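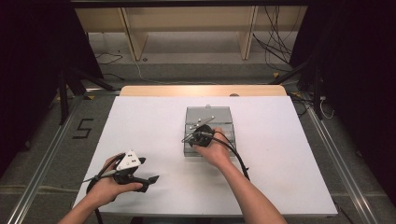
Hands at work over a metal box on a white board.

Bonda social weekend returns to Drarkevdale in January

Bonda, the Drarkevdale social and dance weekend, will be back in January with a bigger room, a later finish and a new Friday night opening party at the Zerouali Hotel.

Last year's weekend drew 763 people over its two nights. Saturday sold out, and the dance floor at the old venue was full well before midnight. Organisers Fundumetti Events have moved the main party to the Zerouali ballroom, which is licensed for a larger crowd and has a separate lounge with seating for people who want to talk.

The weekend starts with a welcome social in the hotel's front bar at 7 pm on Friday. Wristbands can be picked up at the door from 6 pm. There is no dress code on the first night and no formal program, but hosts will be on hand to introduce people who have come on their own. The opening party follows upstairs at 9.30 pm and runs until 2 am.

Saturday afternoon is given over to beginner dance classes and a clothing swap. The classes are free with a weekend pass and no partner is needed. Please bring clean, wearable items to the swap and leave them at the cloakroom before noon. Anything left over goes to a local op shop.

The main party begins at 9 pm. Six DJs will play across two rooms, with disco and house in the ballroom and slower music in the lounge. The theme is Silver and Blue. Costumes are welcome but optional, and a change room will be open all night.

Fundumetti Events has set aside 451 weekend passes at the early price. Once those are gone, passes will be sold at the standard rate. Single-night tickets will go on sale later if space allows. All events are for people aged 18 and over, and photo ID will be checked at the door.

Guests are welcome to take photos in the front bar and the lounge. Cameras and phones must be put away in the ballroom after 11 pm. Please ask before taking anyone's picture.

The Zerouali Hotel is offering a reduced room rate to pass holders for both nights, with late checkout on the last day. Mention Bonda when booking. The hotel has step-free access from the car park and a lift to the ballroom level. Guests with other access needs should contact the organisers before the weekend.

Bonda is presented by Fundumetti Events, Drarkevdale. Media passes are available on request from the events office.

ENDS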